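4. Mixing and Applying Danko Two-Part Table Oil

Section 4 of the Danko finish guide. Read section 3 (sanding) first if you havent.

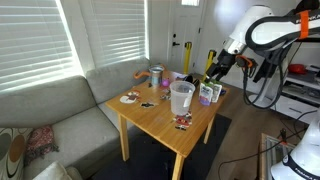 4.1 Before you open anything

1. Check both tins. Part A is the oil, Part B is the hardener. Same batch code on both lids. Different codes, stop, call the shop.
2. Clear the table. Everything off the top, including whatever lives there permanently.
3. Wipe the top with a dry lint-free cloth. Then a second, clean one. No water, no spray cleaner.
4. Windows open. Leave them open until the next day if the weather allows.
5. Gloves on. Nitrile, not the thin food kind.

Caution: oil-soaked rags can heat up and catch fire on their own. Have a metal bucket of water ready outdoors before you start, not after. See 4.5.

4.2 Mixing

1. Stir Part A for 2 minutes. Go all the way to the bottom, the wax settles there.
2. Pour 260 ml of Part A into a clean mixing cup with marks on the side.
3. Add Part B to the line given on the tin label. Don't guess. Too much hardener and the finish goes brittle, too little and it stays tacky for weeks.
4. Stir slowly. Fast stirring makes bubbles and the bubbles end up on your table.
5. Write the time on a strip of tape and stick it to the cup. Mixed oil is good for up to 73 minutes. After that, do not use, even if it looks fine.

Note: do not pour leftover mix back in the tin. It will ruin the rest. We get calls on this every month.

4.3 First coat

1. Start at one short end. Pour a small puddle, size of a coaster.
2. Spread with the white pad, along the grain. Thin. Thinner than that.
3. Work toward the other end. Overlap each pass a little.
4. Edges next, then the underside of the rim if you can reach it.
5. Wait 30 minutes. Don't touch, don't lean on it.
6. Wipe off everything that hasn't soaked in. Use a cotton cloth, turn it often. Top should feel almost dry under your hand.

Note: shiny spots after wiping mean oil is still sitting on top. Wipe again. If its already gone sticky, put a few drops of fresh mix on the pad, rub the spot, wipe right away.

Legs: same method, less oil. Tip the table on its side on an old blanket once the top has dried overnight. Two people for anything over four feet long.

4.4 Second coat

Only for kitchen tables and desks. Side tables are fine with one.

1. Leave the first coat overnight.
2. Rub lightly with the gray pad. Just enough to take off any raised grain.
3. Vacuum, then dry cloth.
4. Mix a fresh batch (4.2) and repeat 4.3. You will need much less, half a batch covers most tables.

4.5 Rags, pads, leftover mix

1. Put used rags and pads straight in the metal bucket of water. Push them under.
2. Leave the bucket outside, away from walls.
3. Leftover mix stays in the cup, outdoors, until hard. It gets warm while it sets, so don't put a lid on.
4. Ask your local waste site how they want the rags. Rules differ from town to town.

Caution: never put dry oily rags in a kitchen trash can. Not even one.

4.6 Using the table again

Light use the day after the last coat. Plates and cups okay, no tablecloth, no rubber feet. Keep water off it for a week. Wipe spills at once. After the first week, damp cloth and mild soap is all it needs.

Pale rings from hot mugs: see section 6, Repairs.

Text by Kamil Havlíček, checked by Tipene Whitcombe. Revised June 6, 2022. Replaces the Illatau shop leaflet, please recyle old copies.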